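Stored Embryos and Donor Material: Frequently Asked Questions

Last reviewed 30 March 2022

These answers cover storage, transfer and consent for frozen embryos, eggs and sperm held at the Zenditz storage facility. They do not cover treatment fees or the choice of a treatment plan. Patients of partner clinics should also read the terms issued by their own clinic.

Who can place material in storage?

Any patient with an active file at Zenditz or at a partner clinic. Blood screening results must be on file before the material is accepted. If results are pending, the material is held in a separate quarantine tank until they are released. Quarantine is billed at the standard rate.

What temperature is the material kept at?

Liquid nitrogen storage is held at or near minus 196 degrees Celsius. Vapor phase storage is slightly warmer and varies with the height of the rack. Both methods are accepted for long-term storage. The method used for your material is printed on your storage certificate.

How is each sample identified?

Each straw or vial carries a printed label with a patient code and a position code. The position code gives the tank, canister and cane. Position 191, for example, always refers to the same place in a given tank and is not assigned again until the release form has been closed. Two members of the lab staff check the code whenever a sample is moved. 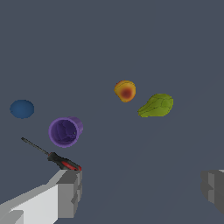
What does storage cost?

The annual fee is $200 per patient file, regardless of the number of straws. The fee is due on the anniversary of the freeze date. Material moved in from another clinic is billed from the date of receipt.

What happens if I miss a payment?

A notice is sent to the mailing address and the email address on file. A second notice follows. No material is discarded for nonpayment without a signed instruction or a completed abandonment process under the storage agreement. Please report any change of address in writing. A phone call does not update the file.

Can I move my embryos to another clinic?

Yes. Transfers to the Drunach and Romano clinics use our own courier and are scheduled every March and at other times on request. Transfers elsewhere require a dry shipper from a carrier approved by both sites. Allow around 20 business days for paperwork.

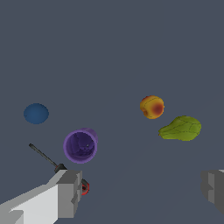
The receiving clinic must confirm in writing that it accepts the freezing method and the type of straw. Some labs do not accept open straws. If the receiving clinic declines, the material stays where it is and the transfer fee is returned, less the courier deposit.

Do both partners have to sign?

For embryos, yes. Both people named on the original consent must sign any form that covers transfer, use, donation or disposal. For eggs or sperm, only the person who provided the material signs.

Can either partner withdraw consent?

Consent to use can be withdrawn in writing at any time before the embryo is placed in the uterus. The material then remains in storage until both parties agree on a next step or a court order is received. Fees continue during this period.

How do I view my records?

Log in to Mạch, the patient portal, and open the Storage tab. It lists the freeze date, the number of straws, the position codes and the consent forms on file. Forms marked "Expired" must be signed again before any sample can be released. New forms show in the portal 2 business days after the lab receives them.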